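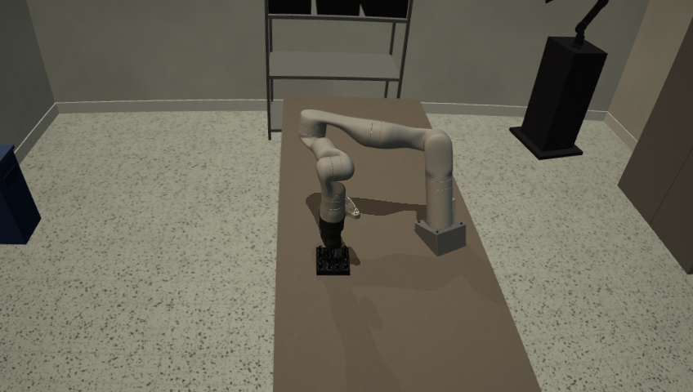
So my project this term was about one pretty small question: if you train a simulated arm with two views instead of one, does it get better at lining its gripper up over a target? I called the project Privisley (long story, it was a username first) and I ran everything in simulation, so no hardware got hurt.

I started with just the room view. It's great for showing where the arm is, but when the gripper comes down over something dark and small, a black gripper on a black target is hard even for me to read. I trained on 1,000 simulated runs and then tested 60 fresh ones. It landed close enough in 27 of them. Not terrible, not what I'd promised in my proposal either.

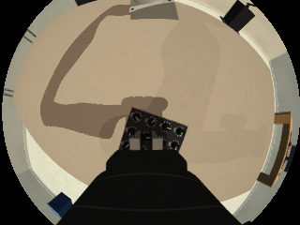
By Manolis Mavromatis
Advisor: Lorraine Cheetham
12/18/25

Then I added the wide close-up view, and wow, this was the fun part! The table bends like a big round cookie and the walls curl up around it, but the panel with the dials stays right in the middle, with the gripper just below it. I didn't straighten the picture out – Lorraine thought I should try it raw first, and I'm glad I listened.

With both views I only got through 30 test runs before my computer time ran out, and 21 were good. I know that's a smaller batch, so please don't read too much into it. Shadows still seem to throw the room view off, and I haven't tested that by itself yet.

In January I want to redo the two-view test at full size, then try the wide view alone.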